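Working Next to the Arms: what two-armed robots changed at a small sign and toy workshop

Student project report, Work and Technology module
Fernanda Coelho

Why I chose this workplace

My aunt used to pack orders at Teltby, so I grew up hearing about the place. Teltby makes name signs and letter sets for nurseries, and last year it put in its first pair of robot arms. I had read plenty about car factories and huge warehouses, but very little about what happens when a firm with 38 people on the payroll does the same thing. I asked if I could spend part of February there and they said yes (I was thrilled, I had expected to be turned down!).

What I did

I sat in on early and late shifts, talked to anyone who had time for me, and read the shift notes that the packing team keep in a ring binder. The notes were the best source by far. People write in them when they are annoyed, so you get the real story, spelling mistakes and all. I also had two long conversations with Ms Jankauskaitė, who runs the assembly room and used to place letters by hand herself.

The job before

Filling a name tray means reading the order, finding the letters, checking which way up they go and putting them down in the right sequence. A good packer could do it while chatting. In the busy weeks before Christmas the room turned out around 900 trays in a week, and the binder from that time is full of sore wrists and swapped letters. The b and d mix-up has a whole page to itself.

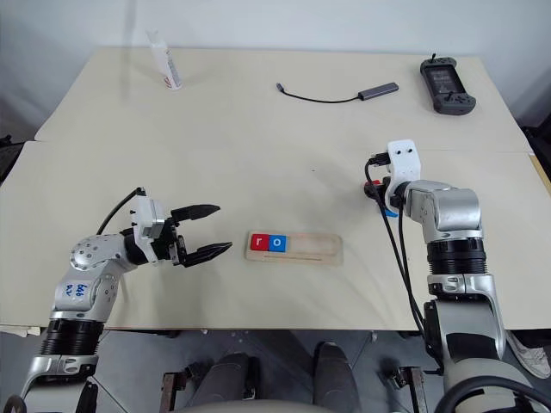 Training is the part of the job that surprised me most, as I had imagined an engineer typing code in an office upstairs. At Teltby the packers do a lot of it. They decide how a tray should be laid out, what counts as a mistake and when the arms need to be stopped. A word started from the left end of the channel, such as the red r and blue o side by side, leaves the rest of the space clear for the letters that follow, and the packers insisted on that order from day one. It is how they read the tray themselves, so a wrong letter jumps out at them straight away. The software comes from a supplier called Oltell, and their first plan was to fill trays in whatever order the blocks came to hand. The packers argued and won.

What people told me

Most of them like the lighter work. Two people have moved over to painting and say they would not go back. Others miss the rhythm of the old job, and one told me that watching is more tiring than doing. I believe her - after an hour of checking trays my own mind had wandered off completely.

Pay came up often. Anyone who trains the arms now gets a higher grade, but the night cleaners, who have to work round all the extra cables, got nothing. I think that was a mistake, and I said so when I presented my findings to the managers.

What I would look at next

A firm called Trarnix, on the same estate, is planning something similar, and I would love to compare the two. I would start before the arms arrive this time, and ask to see the shift notes from the very first week.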